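Notes > Furniture > Table surfaces

Posts Projects Tools Archive

The Juvemholm top has been in the workroom since February, and the finish question is still open. The existing coat is thin. I have no data sheet for it, so I tested on the underside first: one strip of Trevolel hardwax oil, one strip left alone, 22 hours between coats.

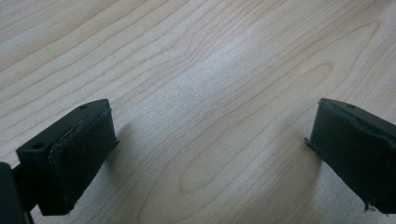 The oil darkened its strip slightly more than I wanted. Shireen Radebe lent me a sheet of 3,000 grit and suggested cutting the second coat back by hand, along the grain, with no machine sanding at all. I did 3 passes on Saturday. The strip now feels close to the untreated one, although the color has not moved.

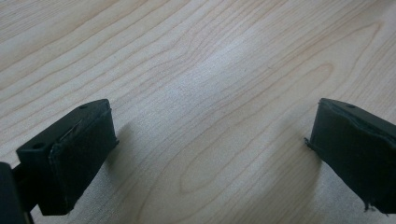

Direction of sanding matters more on this top than on the previous one. The long grain lines run on a diagonal, and low down they close into nested ovals, so a stroke that follows the lines in one place crosses them in another. I plan to work the ovals last, with light pressure, and wipe toward the pointed end. Reflected light is a separate problem — it whitens a broad band of the surface and hides the grain, so I will check for scratches with a lamp held low.

Still to do: order a second can of Trevolel and ask Shireen whether she wants the remaining abrasive back.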